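**Idonbridge council says old office PCs will save it money. The sums are thin.**

18/11/2020

Idonbridge council has agreed to keep its desktop computers for another 3 years and pay a contractor to refresh them, a plan it says will spare 522 machines from the skip and take pressure off next year's budget.

The work goes to Cedel, a repair firm that already looks after printers in the town's libraries. Under the deal it will clean and test each computer, swap worn parts and return it to the desk it came from. The council's statement calls this "a greener and cheaper way to work". It does not say how much cheaper. 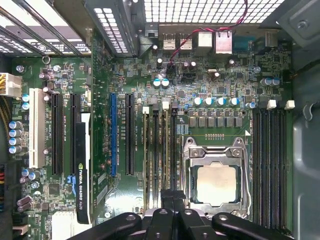
*The processor and its socket on a desktop motherboard.*

We asked for the figure. The council sent back a two-page summary in which the cost of new machines is given in full and the cost of repairing the old ones is marked "to be confirmed". It is hard to see how anyone worked out a saving from that.

There is also the question of age. According to the same summary, 152 of the computers were bought before the planning and housing departments moved to Koltetti, the case-handling software that staff have grumbled over ever since. Koltetti is slow on the newer machines. Whether fresh paste and more memory will make it bearable on the older ones is something a short trial might have settled.

There was a trial, of a sort. In April the council handed 33 refreshed desktops to the benefits team and asked for feedback. By then most of that team was working from home on laptops. The report on the trial runs to a single paragraph and describes the response as "positive", without saying how many people replied or what they were asked.

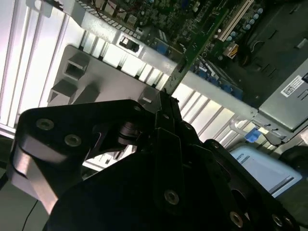 The green claim deserves a closer look too. Keeping a computer going does put off the waste and the cost of making a new one, and few would argue with that. But the council has not measured how much power its present desktops use, and it has no plan to do so before the contract starts. Parts that are taken out will go to Shezi, a recycler outside the county. The council could not tell us what share of that material is reused and what is simply shredded.

Cedel said it was "confident in the programme" and sent questions on price back to the council.

The contract can be ended early if too many repaired machines fail. How many would be too many has been left for a later meeting, and the papers for that meeting are not yet public.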